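Huvska staff teach the robots at Zomside packing site

Hand-held grippers let packers show a task themselves, with no programming

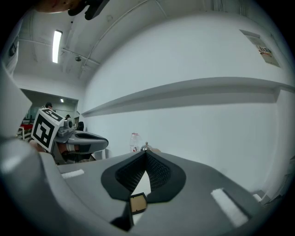 Page last changed: August, 10:20

Zornico is changing how robots learn their work at its Zomside site, where 148 people pack and sort mixed goods. Under the Huvska programme, packers pick up a pair of hand-held grippers and do the job as they normally would. The recordings are then used to train the robot arms on the packing line.

Staff have recorded 746 demonstrations so far, covering bottles, small metal goods and other items that the old machines handled badly. Sessions last 10 minutes and count as paid working time.

"The people on the line know how to pick up an awkward item, and we used to ask an engineer to guess," said Valentin Nägeli, site manager at Zomside. "Now the packers show it."

The arms will take over repeat lifting on the late shift first. Packers on that shift will move to checking orders, dealing with returns and recording new tasks — all at their present grade or above. Zornico has agreed with staff that no jobs will be cut as a result of the programme.

In-ho Um, who leads training for Huvska, said new starters usually need one shift to get used to the grippers. "They are wider than a hand, so people slow down at first. We ask them to take their time."

The grippers work with Dinu, the company's own recording software. Zornico plans to collect a further 500 demonstrations before the programme is offered to its other sites.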